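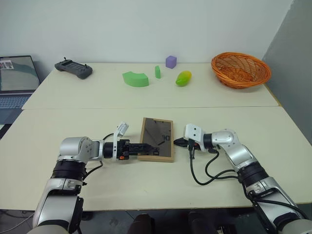

Nundus Household Chores, data card

Version 6

Summary

Nundus is a set of teleoperated two-arm recordings of small tabletop chores: picking up a picture frame, turning it, handing it from one gripper to the other, putting toys and fruit into a basket, clearing a table. It was put together to answer a narrow question, namely which chores a pair of arms with parallel grippers can finish without help, and which still fail often enough that a person would be quicker.

The short answer for this version is that pick-and-place of blocks and fruit is usable. Flat, rigid things lying on a table are not there yet.

Contents

Episodes: 1587
Held-out evaluation episodes: 275
Chore types: 14
Views: head, left wrist, right wrist
Other streams: joint positions, gripper opening, operator commands, episode outcome

The 275 evaluation episodes are not part of the 1587. Please do not merge them when training. An earlier release had both in one folder and several people did.

Chore types

The chore types are grouped by what the grippers have to do, as the room they would be done in turned out to predict very little.

Single-arm pick: blocks, fruit, small containers.
Single-arm place: into a basket, onto a marked area, against a wall.
Two-arm lift: picture frames, trays, shallow boxes.
Two-arm handover: same objects as above, plus anything longer than one gripper can hold level.
Sort and clear: mixed objects, no fixed order.

Each type has a text instruction in everyday wording ("put the fruit in the basket"). Instructions were written before recording and were not edited to match what the operator did. Where the two disagree, the outcome field says "off_task".

Outcome labels

success – the end state matches the instruction and both grippers are open and clear of the object.
partial – the object moved to the right place in the wrong pose, or one arm was still holding it at timeout.
fail – anything else, including drops.
off_task – see above.

Labels were assigned from the head view. Wrist views were used only to settle ties. A grasp that slips and recovers counts as success, which flatters the numbers for picture frames in particular.

Known problems

Flat objects. A frame lying flat gives the fingers very little edge to work with. Policies trained on this data tend to close early and push the frame along the table. Using the second arm as a stop helps, but the timing between arms is learned poorly from fewer than several dozen examples.

Glossy surfaces. Dark glass reflects the room and the arms. Depth estimated from the head view is unreliable over such areas and should be masked.

Wrist views at rest. Many episodes begin with the fingers closed and a large area of plain tabletop in view. These steps carry little information and make up a noticeable share of the wrist streams. A trimming script is in tools/trim_idle.py.

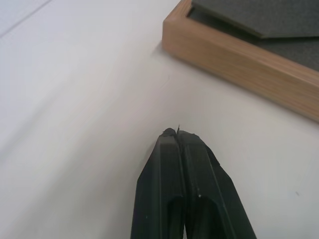

Orsolya Gulyás: I would not trim those by default. When we trained on the trimmed set, the policy lost its idea of when to wait, and handovers got worse. Keep the idle steps and lower their weight in the loss instead.

The trimming script is now off by default as a result. Pass --trim to get the old behavior. Reweighting is supported in the Erdős loader through the idle_weight setting; we have not tuned it.

Not covered

No cloth, no liquids, no powered tools, no drawers. Results on this set say nothing about laundry or dishes. Shop-floor use is covered only so far as loading a tray resembles loading a fixture, and fixtures are less forgiving.

Loading

pip install wavosell
wavosell get nundus --split train

Requires Python 3.10 or later. Episodes are stored one per folder, with video and state files kept separate. Timestamps are in seconds from the start of the episode.

Maintenance

Maintained by the Prodora manipulation group. Report label errors with the episode number and the label you believe is correct. The next version is planned for December and will add repeat trials of the two-arm lifts.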